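How to freshen a fabric sofa without making a soggy mess of it
By Kazuhiro Nakajima, October

I put off cleaning our sofa for far too long, partly from laziness and partly because I once drenched an armchair and had it smelling of pond until spring. So please, take it gently! A light grey weave hides a good deal of everyday dust, but it does still need doing.
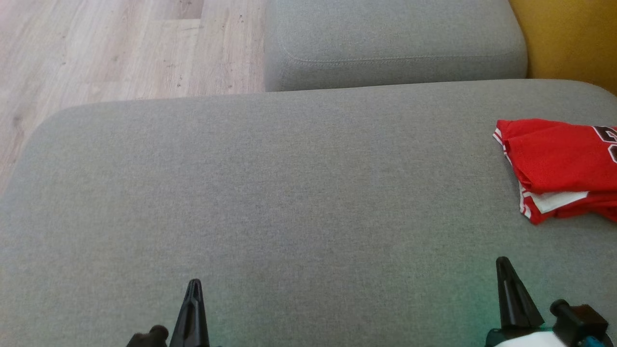

Page 11

Step 1. Look for the care label, usually tucked under a seat cushion or along the zip. W means water-based cleaners are fine, S means solvent only, and X means the vacuum and nothing else. If yours has gone missing (ours had, years ago), try a dab of whatever you're using on the back and leave it overnight.

Step 2. Vacuum the whole thing slowly with the soft brush, seams and all.
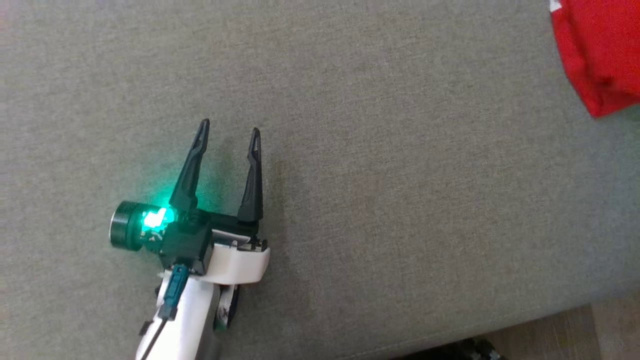

Grey woven upholstery, close up.

Step 3. Sprinkle bicarbonate of soda all over, more than you'd think, and leave it for 20 minutes while you have a cup of tea. Then vacuum again, and be patient, as it does like to settle into the weave.

Clear the seats first, of course. Football shirts, blankets, the remote, all of it off and away.

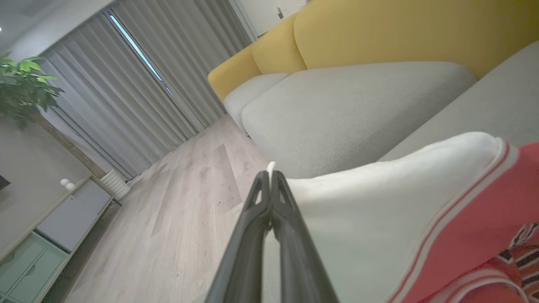
Reading time: 3 minutes

Step 4. For marks, stir 2 teaspoons of mild washing-up liquid into a bowl of warm water, whisk up the suds and use only the foam. Dab with a white cloth, working from the outside of the mark inwards, and don't scrub, however tempting it gets. 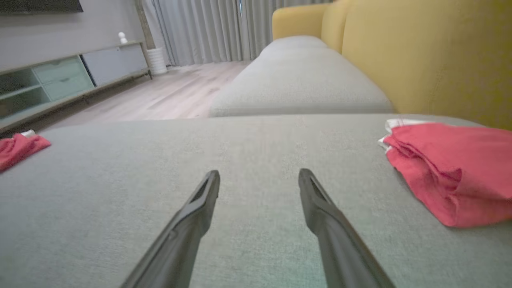
Step 5. Open the windows and let everything dry fully before anyone sits down. Ours took most of an afternoon, and the family sat on the floor and grumbled.

Contact Husley Home Notes | © Husley | Back to top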